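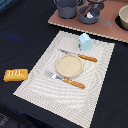
## 4. Setting and Clearing a Place

This section applies to all tables in the Steka dining room and to the two practice tables on the lower floor. It replaces the loose sheet dated July. Staff should read sections 4.1 through 4.4 before their first shift. Questions about the text go to Frida Briem; requests for replacement tableware go to Daniyal Mengal.

### 4.1 Before you begin

Each place requires the following items:

- one placemat, cream with the gray line pattern
- one round beige plate
- one table knife and one fork, both with orange handles
- one light blue cup

The dark cloth must be on the table before any place is set. Lint and crumbs show clearly on this cloth. Brush it by hand toward the nearest edge and collect the crumbs in the tray. Do not shake the cloth indoors.

> **Note:** Knives and forks with orange handles are stored together in drawer 20. If the drawer is short, do not complete the place with cutlery from another set. Leave the place unset and inform the shift lead.

### 4.2 Setting the place

1. Wash and dry your hands.
2. Lay the placemat on the cloth and smooth it from the center outward. Do not pull at the fringe-like border. The mat may be set square to the table or turned at an angle, according to the plan for the day, but all mats on one table must follow the same plan.
3. Hold the plate by the rim and place it in the center of the mat. Check the flat part of the plate for dust. The speckled finish can hide it, so tilt your head and look across the surface against the light.
4. Lay the fork on one side of the plate and the knife on the other, parallel to each other and to the mat. The tines and the tip of the blade point the same way. Handles must be level with each other to within a finger's width.
5. Place the cup beyond the knife, near the edge of the mat. Keep it upright and clear of the blade.
6. Step back one pace and check the place from the guest's chair.

**Caution:** Carry knives with the blade pointing down and away from the body. Do not carry knives and cups in the same hand.

**Caution:** The handles are wood. They must not be soaked or left standing in water. Handles that have turned rough should be set aside for Gemechu Hailu, who will oil or withdraw them.

### 4.3 White items with the black mark

White pieces printed with the black mark of curved strokes are kept apart from the plain tableware and are issued against order form 164.

1. Take hold of the piece at its sides. Use light, even pressure and keep your fingers away from the printed mark.
2. Lift straight up until the piece is clear of its neighbors before moving it sideways.
3. Turn the piece so that the black mark faces you, and look it over for specks or smudges. Remove any speck with a soft, barely damp cloth.

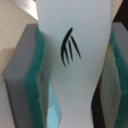
4. Set the piece down gently and release both sides at the same time. Confirm that it stands steady before you withdraw your hand.

> **Note:** If a piece has lost its shape or the mark is scratched, put it on the returns shelf with a slip stating the date and table number. Returned pieces are not to be placed back in circulation by the person who returned them.

### 4.4 Clearing

1. Remove the cup first, then the knife and fork, then the plate.
2. Stack no more than six plates. Do not place cutlery between plates.
3. Lift the placemat by two opposite corners and empty any crumbs into the tray.
4. Store mats flat. Rolled mats do not lie level at the next setting.
5. Record any missing or damaged item in the Wuten ledger before the end of the shift. Entries are initialed by Elínborg Bergmann or, in her absence, by Mehwish Khattak.

For washing and drying, continue to section 5. Stock numbers for all items named here are listed in Appendix B, beginning at entry 812.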